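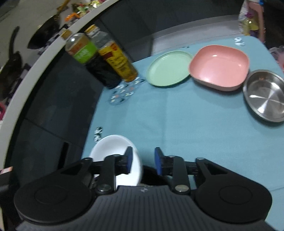
Mixed dishes on a small table: sorting, stacking and keeping the cloth clean

Most kitchens end up with dishes that don't match. A few white bowls, a plate from an old set, something in steel, something in plastic. They work fine, but they don't stack well, and a small table fills up fast if you set them down in whatever order they come out of the cabinet. These tips are for a kitchen where the table does double duty for prep and for eating.

Sort by shape first

Color doesn't matter for storage. Put round bowls with round bowls and flat plates with flat plates. Square bowls with rounded corners should go on their own, or on top of a stack, never in the middle. A round bowl set inside a square one rocks, and if the fit is close it can wedge.

Nest from large to small, and stop at 3. Taller stacks are hard to lift out from under a shelf. If you have to nest a thin white bowl inside a steel one, put a folded paper towel between them. Steel can leave gray marks on a white glaze. Baking soda and a damp sponge will take most of those off.

Lay everything out before you start

If you are cooking something quick in a wok, get the dishes on the table before the heat goes on. Big bowl in the middle for washed greens, small bowls for cut garlic and sauce, flat plate for anything that needs to drain. A shallow steel bowl is good for raw meat. It cools down fast in the refrigerator and doesn't hold a smell.

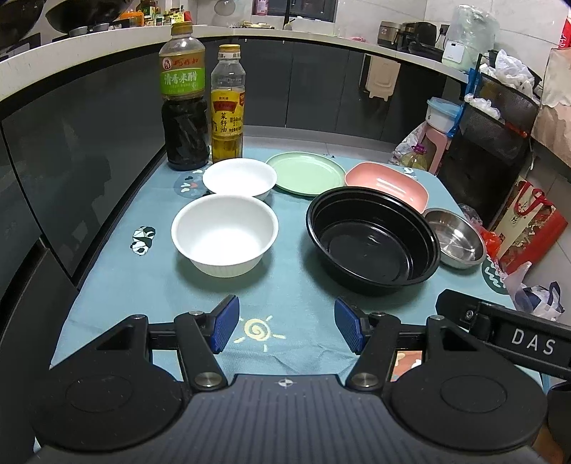
Keep the oil and vinegar together at one end of the table, toward the back, where your sleeve won't catch them. Wipe the necks after each use. Oil that runs down the side will leave a ring on the cloth, and it picks up dust. A saucer under the oil bottle solves this, or a jar lid if the bottle is narrow.

Plastic bags from the market should be emptied and put away before you start. They slide, and they hide things. I keep mine in a drawer with the dish towels.

Plastic bowls and heat

Check the bottom of a plastic bowl before you pour anything hot into it. If there is no heat rating, use it for cold food only. Let fried food drain on a plate first. Hot oil can mark or warp the plastic, and the shine won't come back.

Black bowls and pots show hard water spots more than white ones do. Dry them by hand, or rinse with a splash of white vinegar in the last water.

The tablecloth

A wipeable cloth saves a lot of washing. A woven one looks nicer but has to come off at least once a week. For oil spots on fabric, rub in a little dish soap, leave it 13 minutes or so while you clear up, then wash at the warmest setting the label allows. Don't put it in the dryer until the spot is gone — heat sets it.

To get creases out without ironing, spread the cloth on the table slightly damp and smooth it with your hands from the center to the edges.

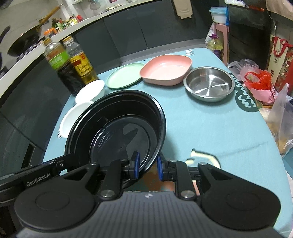
Black pot, pale green plate, pink and steel bowls, with the bottles at the end of the table.

Putting it all back

Heaviest things on the lowest shelf, daily bowls at waist height. Let everything dry for 60 minutes on a rack before stacking, longer on a rainy day.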